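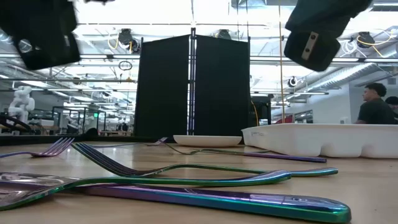
2 min read

3.2 Setting the table at home

Figure 1. Cutlery with a colored metal finish, purple through green. Forks like these came up in the interviews more than we planned for.

Most of the work on shared meals looks at food – who cooks, who eats first, who gets the last piece. Less on the tools. Our question in this section is narrower: when a household owns more than one set, which one comes out, and for whom?

Interviews were done in Graris and Bevmont in February, in people's kitchens where possible. Onu and Benítez ran the Graris half. Eight households kept two sets or more and are the ones used here. Seven of them had a clear "guest" set. The last one mixed everything in a single drawer and saw no reason to stop.

What counts as the good set is not stable. Older speakers meant inherited pieces, heavy, kept in a box. Younger ones often meant whatever was bought last, and color mattered a lot (see Figure 1 for the type). One woman in Bevmont called her mother's set "the funeral forks" and used them twice a year. Her own, bright ones, came out for freinds but never for in-laws.

Price was a poor guide. Two households put the cheaper set out for guests, on looks alone. Same pattern in Olteanu's earlier notes from Dollberg, though his sample was restaurants and can't be compared directly.

Children's places were a separate matter. Smaller forks, usually, and not from either set – leftovers from a grandparent, odd pieces, a spoon from school. Parents did not think of these as belonging to a set at all, and we had to ask again to get them listed. Coding for these items was done by Herrero and checked by by Neagu. Disagreements were mostly over what to call a dessert fork; they are listed in the appendix.

Washing up is taken up in 3.3.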